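# Workshop Tips: Getting Good Grasp Examples at the Belt

If you're gathering pick-up examples for a learning system, most of the gain comes from small bench habits, and I love small bench habits! 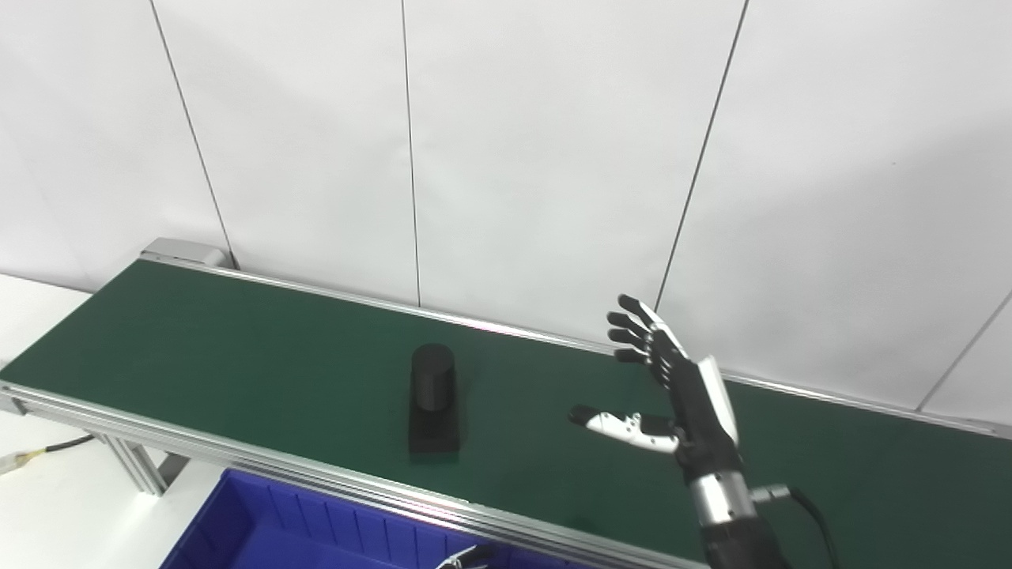
We've been filling the Kneath set on the Urnavport bench since February, 100 takes per part, and these are the tricks I'd hand to anyone starting out.

**Move the part between takes.** A hand that only ever sees a part in one spot learns that spot. Shift it toward one rail, then the other, and turn it a little each time. I keep a list of 16 starting positions taped up by the keyboard and just work down it (so much easier than trying to be random on purpose).

**Do a batch of dark parts.** Black on a dark belt is hard to pick out, which makes it great practice material. Don't swap in a brighter part to make the session go faster. Do wipe the belt first, though! Dust shows up more than you'd think.

**Start with the hand open.** Begin every take with a clear gap between thumb and fingers, then close slowly. If you're driving the hand yourself, pause for 2 seconds before you move. Those pauses make trimming a breeze later.

**Keep your misses.** A slipped grip or a part knocked over is still a good example, as long as it's labeled as a miss. We use 3 labels in Jorkine: clean, messy and miss. I tried a longer list once and couldn't remember my own rules by lunchtime.

**Route the cables before you begin.** Swing the wrist through its whole reach and watch the slack. A cable that tugs halfway through a session changes how the hand moves, and then the early takes don't match the late ones.

**Check the light when you come back from a break.** Shiny rails and metal wrists throw bright patches that wander as the room changes. Some variety is lovely, but jot it down in the notes.

**Save in short batches.** Grullex lets you record all afternoon in one file. Please don't! Close it off every 16 takes, play back the last one at full speed, and write the part name in the file name before you reach for the next part.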